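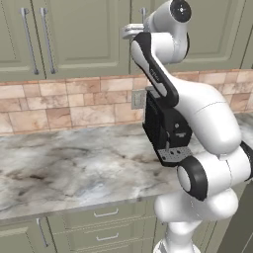
Waveck Bar Handles for Cabinets and Drawers

We've carried cabinet hardware at Orham for a long while, and the Waveck bar is the one we keep putting on our own doors! It's a plain straight bar on two posts, with enough room behind it for a whole hand, even a big one in an oven mitt. The brushed finish hides fingerprints far better than polished chrome does, and it looks lovely against painted doors -- greens and grays most of all.

Sizes

The short bar is 100 mm between screw centers and suits most drawers. The long bar is 300 mm, for tall doors and wide pan drawers. Measure center to center if you're replacing old handles, not end to end (we've all done it).

Finishes

Brushed silver, matte black and Castillo, a warm soft brass that joined the range in January. Castillo is left unlacquered, so it will darken with use. We love that, but if you want it to stay bright, order the silver.

What's in the pack

Each pack has 2 handles, four screws for standard doors and four longer ones for thick drawer fronts. The longer screws can be snapped down to length with pliers.

Fitting

Drill from the front, with a scrap of wood clamped behind the door so the back doesn't splinter. Start both screws by hand before you tighten either one. On paneled doors, keep the bar on the flat outer rail and clear of the molding.

Care

Warm water, a drop of dish soap, a soft cloth. Skip the scouring pads -- they'll cut across the grain and it shows.

Stock

We counted 3,567 packs in the Nenilholm warehouse, across all finishes. Long bars in Castillo are the ones that run low.

Page updated Thursday, June 27, 2019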